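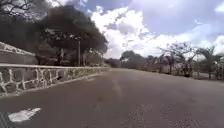

A stone wall with thick white mortar lines beside an asphalt road.

Why Do Roads Have Stone Walls Next to Them?

People will tell you that a wall by the road is there to look nice. Don't believe it too fast. Stone is heavy, and building with it is slow work. Would anyone go to that much trouble just for looks?

Many roadside walls have a job. They are called retaining walls, and "retaining" means holding back. When a road is cut into a slope, the dirt beside it is left standing like a slice of cake. Rain soaks in, the dirt gets heavy, and it starts to slide. The wall leans its weight against the push.

You may also hear that the mortar, the paste between the stones, does all the work. That sounds doubtful too. Mortar fills gaps and keeps stones from shifting, but a good part of a wall's strength is plain weight. 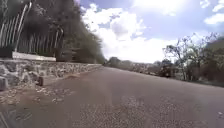
Railing bars above the wall, with a pale concrete ledge along the top of the nearest part.

A flat top on a wall is called a cap. It keeps a lot of the rain from soaking down into the middle. Does it keep out every drop? No, and be careful with any book that says so. Water is sneaky. Builders often leave small holes low in a wall so that water trapped behind it can drain out - they are called weep holes, and yes, that is the real name.

What about "a stone wall lasts forever"? Rozália Veres, who repairs walls on the road between Borbély and Harkau, doesn't like that one. She once fixed a wall that was supposed to stand for 100 years. It had started to bulge after 8. The stones were fine, but no one had given the water a way out.
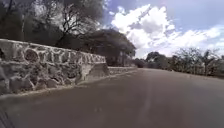
Stones of many sizes set in mortar, with one big rounded one among them.

Do the stones have to match? You might think so, but odd shapes can fit together very well. A wall of mixed stones is called rubble masonry. It has nothing to do with trash! The builder turns each stone over, looks for its best side, and tries it in the gap. Sometimes it takes 4 tries. Sometimes the stone goes back on the pile.

Roads wear out as well. Water gets into tiny cracks, and in cold places it freezes and pushes them wider. Tires do the rest. A patch can help for years, but "good as new" is a big promise for a patch.
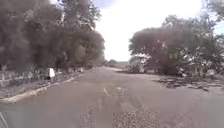
Is the stuff on a road called asphalt or tar?
Most people say tar, but the usual name is asphalt. It is made of small stones and sand held together by a sticky black binder that comes from oil.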